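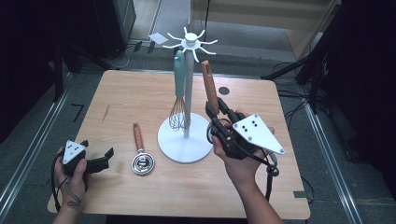
Photos: Kurkell Robotics Club

Kitchen tools on a hanging stand: tips for the gripper table

These are the notes we give new members of the Kurkell club before they take a turn with the hand-held grippers. The task this term is hanging utensils on a round stand and taking them off again. Most of the tips are about the utensils.

1. Lay the tool out before you pick up the grippers. Point the handle whichever way the task card says and leave a clear stretch of table beside it. Wipe the handles with a dry cloth at the start of each session. Washing-up liquid leaves a film and they slip.

2. Grip the handle low down, near the collar. A tool held by the far end swings when you lift it. Close the fingers slowly and stop when the handle stops turning.
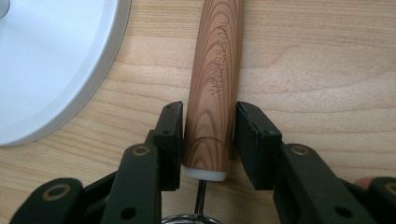 3. Change the starting position each time. Turn the handle a little, or move it nearer the stand. We want 200 good goes by the end of March, and they are no use to the Zudovano entry if they all start from one spot. Open the fingers wide on the way in so you don't nudge the handle. 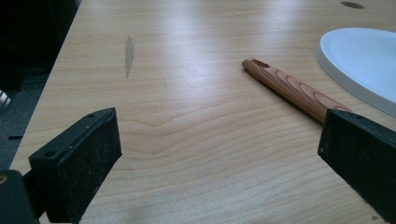
Can I use tools from home?
Bring them if the handle is wood or hard plastic and there is a loop or hole for hanging. Soft rubber handles stick to the pads. Put your initials on a bit of masking tape.

4. Hang the heavy tools on opposite sides of the stand. Two ladles next to each other will pull a light one over. If it still rocks, put a damp cloth under the base.

5. Keep your fingertips behind the linkage when the jaws close. 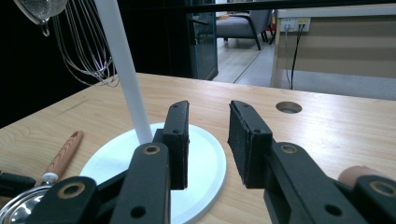

M. Bastos

At the end, write the last run number on the sheet (we were at 459 when I typed this). Tools go back in the drawer dry, whisks on top.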